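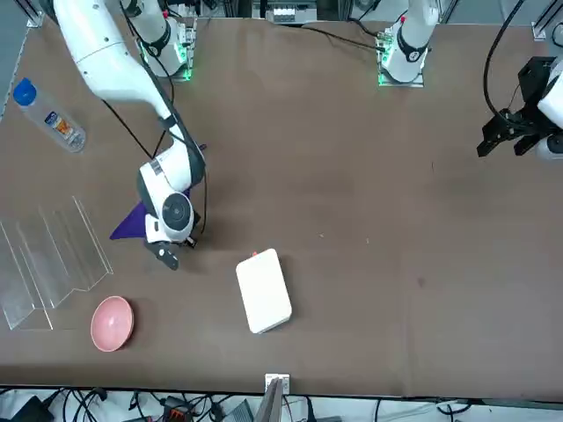
A purple cloth and a water bottle on the big brown table.

Cloth Folding at Surkbridge: Your Questions

We get lovely emails about the folding table, and the same handful of things come up again and again. I've put the answers in one place. If yours is missing, write to me (Radka Hodžić) through the contact page and I'll add it!

What size of cloth should I start with?

A plain square, on the small side. Napkins are perfect, and so are those thin cleaning cloths that come in packs. Big tea towels are oblong, so they won't give you a proper triangle however hard you try. Mine live in a drawer with all sorts of odd ones and I still reach for the square ones first.

Does the colour matter?

Not to the cloth, but it helps your eyes. A dark purple one on a brown table is easy enough to follow in good light. If you find it hard to see the edges, go for something pale.

Can I start with a cloth that's all in a heap?

Yes, and I'd encourage it! Look for a corner that is sticking out, take hold of it and lift. The rest drops down and you can usually spot the next corner straight away. If you can't, lay the whole thing down and try another.

How much table do I need?

More than you'd think. Push everything else to the far side and keep the middle clear, so there's somewhere to lay the cloth flat. Bottles, cups, keys — they can all stay, as long as they're out of reach of your elbows.

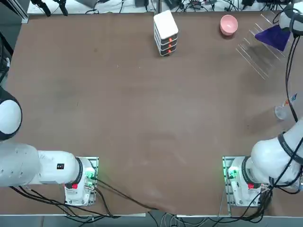 How do I make the triangle?

Spread the square out and smooth it from the middle with the side of your hand. Bring one corner over to the one diagonally opposite, line up the tips, then run a finger along the fold. You want one long straight edge and a point facing it. Tug the tips gently if the two layers have slipped. It's such a pleasing shape when it comes right.

Mine falls open as soon as I pick it up. Help!

Hold it by one end of the long edge and pinch both layers, or pinch that end and the other one together. Slippery fabric will always be a bit of a pest. Cotton behaves much better, especially after a few washes.

Should I iron first?

I never do for everyday cloths. For a table laid for guests, a quick press after the fold gives a sharper line.

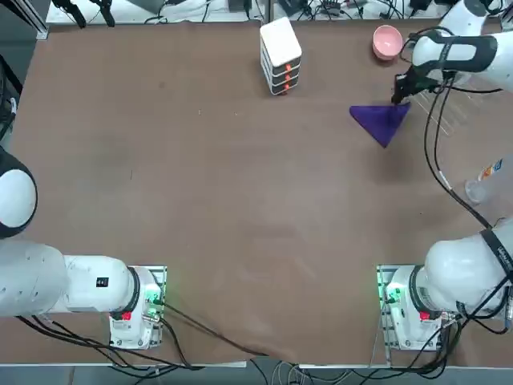

Vitalii Kostiuk wrote in to say that he folds his triangles once more, tip to tip, and stands them in a row in the drawer so he can see every colour at a glance. I tried it in January and I'm completely converted — 14 cloths in a space that used to hold a messy pile.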